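Joltomeck Two-Arm Station – Club Handbook
Setting up for the plug handover

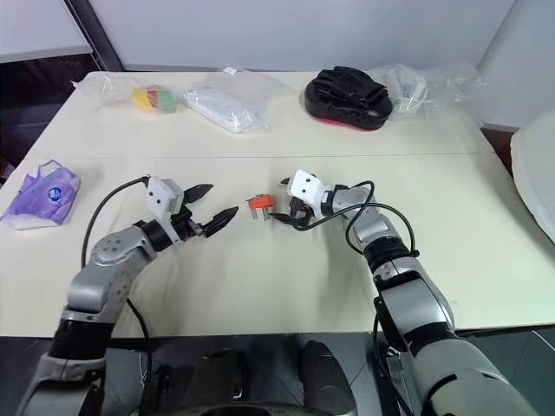
Section 2: Before You Start

Welcome back, everybody! If you went through the Ondon starter sheets in September, much of this will feel familiar, but please read along anyway – the handover task has a few wrinkles of its own, and it is much nicer to meet them on paper first.

1. Place the orange plug on the front half of the table, between the two grippers, with the prongs facing down. A little closer to one gripper is fine.

2. Move the other practice items behind the seam. The bagged ones can stay in their bags, and they don't need to be in any special order.

3. Look over the cable on each arm. You want a loose loop near the wrist, with enough slack for the joints to turn – not so much that it drags across the table.

4. Open the left gripper and leave the right one closed. The Kahsay script expects to find them this way.

5. Set the speed to 49 and the wait time to 2000 milliseconds. Please save your settings under your own team name, so the next team finds the defaults where they left them.

6. Call out "arms live" in a good clear voice, then press Start.

Note: After power-up, let the arms sit for 60 seconds before you ask them to do anything. We know it feels like forever when your team is eager to go!

Caution: Keep hands, sleeves and long hair away from the table while the arms are live. The plug is a practice piece and must never go into a wall outlet.

If you are getting ready for the Munosbridge meet, go on to Section 3 once you have three clean handovers in a row.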